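Ticket 632 – Gripper closes early, drops garment during fold task
Project: Dullia (student robotics club, laundry task)
Opened by: Harsh Katiyar
Assigned to: Bhupendra Pandey
Priority: normal
Status: resolved, pending retest

Reported problem

During Thursday practice the arm approached the garment normally, then began closing before the fingers reached the fabric. Result was either a pinch on the seat cushion or a light grab that slipped on lift. Same behavior after a power cycle. Socks and the small towel were not affected.

Log shows the close command issued 200 ms ahead of the end of the descent move. No fault codes. Motor current on close was normal.

Checked so far

Finger mounting screws tight. Wrist cable reseated. Swapped to the spare controller board from the Tomar arm, no change. Kuldeep reran the open/close calibration and got the same end points as in January.
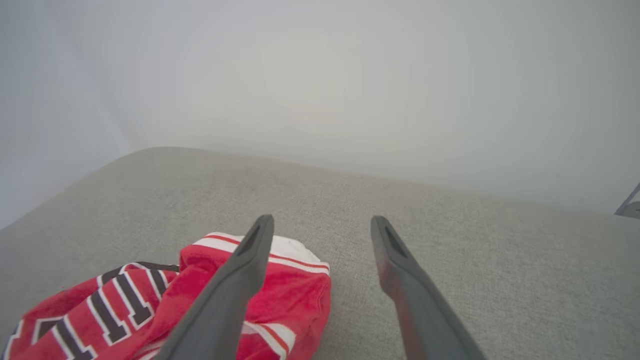
Does the gripper need to be recalibrated every time the garment is changed?

Calibration covers finger travel only, so it stays valid until the fingers or the motor are replaced. Garment settings are in the task file and load separately.

Update, Bhupendra, 4:10 p.m.

Found it. The task file for the larger garments was copied from the towel file, and the descent timeout came with it. The timeout is set to 1,000 ms. Descent to the cushion takes longer than that at practice speed, so the script stops waiting and sends the close command while the arm is still moving. The towel task starts from a lower hover height and finishes in time.

Changed the script to wait for the move-complete flag. Timeout raised and now stops the run with an error – it no longer falls through to the next step.

Update, Harsh, 5:35 p.m.

Ran 23 picks with the new script. No early close in the log. Two slips on lift, both with the fabric pinched at a single layer. Opened separately, do not track here.

Remaining

Berkay to merge the script into the competition branch. Retest at full speed before the Rerkgate round. Keep this open until the retest log is attached.

Recent tickets
Wrist camera exposure drifts after warmup
Slip on lift, single-layer grasp
Skurnmont power supply fan noise
Task file naming rules
E-stop cable too short for practice table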